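Bedding in Small Rented Rooms: Folding, Storing and Daily Order
Project report, Housing and Household Studies, second year
Flurnport College

1. Background

In our course we had to choose one daily task in the home and study how it is done and how it could be made easier. My choice was the bed. In a small rented room the bed is also the sofa, the desk and the place for guests to sit, so it must be made every morning, and the extra blankets must go somewhere.

The study was carried out in the Brevness house, a student residence with 29 rooms. I sent a short questionnaire to all rooms in October and afterwards I visited those tenants who agreed. The budget was 300 crowns, and most of it was spent on two storage boxes and a fabric tape.

2. What tenants keep on the bed

The first result surprised me. I expected that the extra blankets would be in the wardrobe during the day, but in most rooms they stay on the bed, folded. The wardrobes in Brevness are narrow and the upper shelf is 80 cm wide, with suitcases already on it. So the bed itself becomes the shelf.

Another result is that people mix things freely. A plain satin duvet, which looks rather formal, is used together with a children's blanket or a pillow from a film or comic. The tenants told me that these items come from the family home and make the room less like a hotel. For the report I counted such objects as part of the bedding - they also need a place.
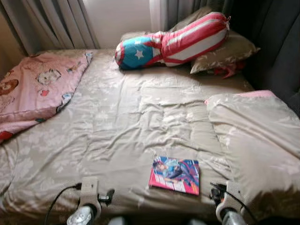 Koivisto disagreed at the group meeting and said that a folded blanket on the bed is only half tidied, as it must be moved again before sleeping, and that the project should measure the evening work also. I accepted this remark and added the evening to my plan.

3. Method of folding

Three ways were compared: folding in a flat rectangle, rolling, and a loose fold in half. Each tenant tried all three with their own blankets. I wrote down the time, and one hour later I looked at whether the fold was still in shape.

The material was more important than the method. Satin slides. A satin blanket folded in a thick rectangle kept its shape if it lay on a flat surface and was not touched, but when somebody sat down beside it the layers moved. Soft blankets with a nap stayed together better, also when rolled. However, they take more space, and the first fold is difficult to make straight because the cloth gathers under the hands. Several tenants solved this by shaking the blanket from two corners first. I now do the same at home.

The loose fold was the fastest in every room. It was also the one which the tenants liked least to look at.

4. The evening

After the remark in section 2 I asked the tenants to note what they do with the blankets before sleep. The common answer was that one blanket is opened and used, and the other goes on the chair or to the foot of the bed. A blanket which is used every night is seldom folded well in the morning. It is pulled together and pushed to the side, and this takes only a few seconds.
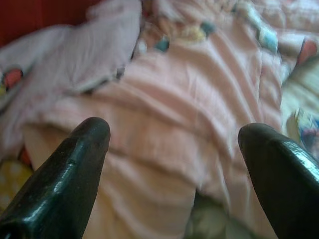

Is it worth folding a blanket that will be used again the same night? For a blanket of light material a loose fold is enough, and the careful rectangle can be kept for the one that is used only in cold weather.

5. Storage boxes

The two boxes were of the Dodov type, low and with a lid, and they were placed under the bed. One tenant used the box daily. The other put shoes in it after a week - this is also a result, I think. The lid has to be lifted completely before anything can go in, so the box must first be pulled out into the middle of the room, where there is not much floor.

6. Limits of the study

The group was small and all rooms have the same furniture. Washing and drying were not included, although many tenants mentioned that a satin duvet is creased again soon after ironing. I would have liked to test a hanging rail for blankets, but drilling in the walls is not permitted in Brevness.

The questionnaire and the table of folding times are in the appendix.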